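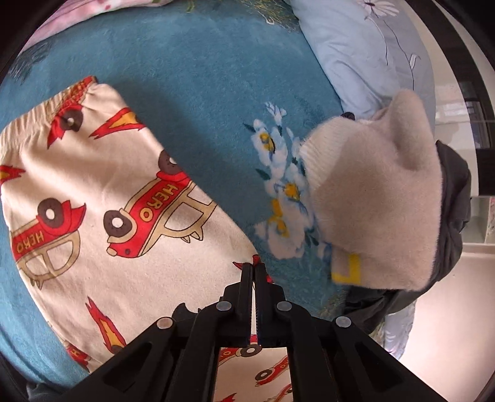 So the gripper is finally at a stage where I can write about it without wincing. For anyone new, I've been building a hand-held two-finger gripper in the evenings, the sort you hold and squeeze yourself, with a camera on it, so that whatever the fingers do gets recorded. The plan is that one day those recordings teach a proper robot arm to sort out a pile of washing. The arm doesn't exist yet. Well, one joint of it does, and it lives under my desk and squeaks.

I got the idea last June, after a talk at the Orlow workshop (that's the shared one I pay a monthly fee to, down past the tyre place) and I came home absolutely buzzing and ordered bolts at midnight. The wrong length, of course. I've still got most of them if anybody wants some.

What you get for your money with a parallel linkage is that the fingertips stay facing each other as they close. My first version didn't do this. It was basically a pair of salad tongs, and the tips met at an angle, so the cloth got squeezed out sideways like a pip out of a lemon. Fine for picking up a sponge, hopeless for a hem. I drew the new links on squared paper, then drew them again on the computer, then printed them in matte black because that was the reel on the machine at Orlow and I'm not fussy.

The links took three goes. The first lot were too thin and bent when I squeezed hard. The second lot were nice and stiff but I'd made the holes too tight, and I ended up reaming them out by hand in the kitchen with black dust going everywhere, including, I'm told, the butter. The third lot went together on a Sunday afternoon and have stayed together ever since, which I'm counting as a win.

Pivots first, if you're making one yourself. Do them up until the link stops moving, then back off a touch until it swings under its own weight. I used lock nuts after the plain ones kept working loose, and a thin washer each side so that the printed faces don't rub. A dab of dry lubricant, never oil. I did try oil! I tried it on a gripper whose whole job is to touch clean laundry, and I had a good think about my life while the washing machine went round again.

Then the fingertips. I started with smooth ones and stuck rubber from an old bike tube on them, and that was grippy enough, but the glue let go every few days and I'd find little black curls of rubber in the bedding. Bouchra Radwan, who I share a bench with at Orlow and who knows far more about moulds and plastics than I do, told me to stop gluing things and just print a texture into the inner face. So I did. Fine ridges, running across the finger. The first ones were too coarse and left marks in a T-shirt. Finer was much better, and you can pinch a single layer of cotton without grabbing the layer underneath as well, if you come in at a shallow angle and don't rush.

Thin cotton is my favourite thing to practise on, by the way. Kids' clothes especially, they're small enough to fit in the camera's view and the prints are so busy that you can tell at once which way up everything is. Anything with fire engines on is perfect. A plain grey sock is a nightmare, you turn it over and the recording looks exactly the same before and after. Elastic waistbands are a different sort of nightmare. They bunch up and every little fold looks like a corner worth grabbing. My rule for now is to go for a proper corner and leave the waistband for a braver day.

The camera was the other big job. It's a cheap wide-angle board with a lens I bought second-hand from a man in Skarnitz, and it sees nearly everything, at the price of bending it all round the edges. I spent ages trying to straighten the picture in software and then gave up, after reading that plenty of people leave it bent. What matters more is that both fingertips are in view the whole time. On the old bracket my own thumb kept getting in. The new bracket sits further back and higher up, and I've filed the front of it down so it doesn't throw a shadow.

Light makes a massive difference too. I record on the bed in the daytime with the curtains right back, and I've stopped bothering in the evening. The big lamp makes the fingers shiny and the tracking goes wandering off.

So far I've got 218 clips saved and I've thrown out 149 more, mostly from the early days when I'd forget to start with the fingers open. Start open! Every time! I've written it on a bit of tape and stuck it to the handle. Each clip is only a few seconds long: come in, close, lift, put down, open. It's oddly restful. I put the radio on and do a batch before lunch.

Still to fix:

The handle. It's a chunk of broom handle with foam round it and my hand aches after a long session. I want to copy the shape of a decent pair of garden secateurs.

The spring. Mine is too strong, so you fight it when closing, and I think it's why my lifts come out jerky. I've ordered a softer one from Mahmoudi and it's supposedly on its way.

The cable. It runs down the back and catches on everything. Buttons, mostly.

Measuring how far open the fingers are. At the moment I work it out from the picture, which sort of works. A little sensor on one of the pivots would be miles better and I've got one in a drawer, I've just been putting off the soldering.

I'll put the drawings up once I've tidied them, as at the moment half the measurements are labelled things like "bit more than last time". If you're near Orlow on an open evening come and have a squeeze of it. Bring a tea towel.

3 comments

Nouhaila El Idrissi
Love this. Did you try printing the ridges at an angle? I had a go on mine and it held towels better, though it was worse on anything knitted. Also, yes please to the wrong bolts!

tinbucket
What are the washers, nylon or steel? Mine squeal something awful.

Prutosberg Pete
I used a hair bobble for the return spring. Looks daft, works a treat, costs pennies. You do have to change it every couple of weeks.

Search this blog
Type and press enter

Recent posts
The squeaky joint, part 2
Salad tongs: a gripper that wasn't
What I learnt from 7 broken servo horns
A trip to Skarnitz for one lens
Orlow open evening, and who ate the biscuits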